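Pluvimach Showroom, Bay 3: Surfaces and Fittings Check
October, morning round

1. Wall panels, left, back and right. PASS
Terrazzo print in black, mustard, pink and blue-grey. A chip the size of a pea could live here for years, so run a hand over each panel as well as looking.

2. Corner posts. PASS
Aluminum, straight, no burrs. Wipe with the grey cloth. The Prolitz spray leaves streaks and is banned until further notice.

3. Floor, marble pattern. PASS WITH COMMENT
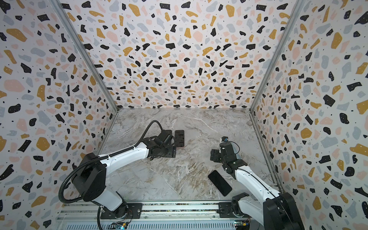
The faint diagonal seam is to be checked with a fingernail at both ends and in the middle. If the nail catches, write it down. "Seems fine" was entered 12 times last year and is no longer a result. Beige and brown patches are part of the pattern. Please stop scrubbing them.

4. Silver strip along back edge. RECHECK
Press along the full length. Any lift goes to Prustach for repair, and no tape in the meantime, whatever colour you have found.

5. Cleaning bucket. FAIL
Left in the Roy Street doorway again. Minimum clear width stays put even when you're only gone for 60 seconds.

Next round: 3 p.m.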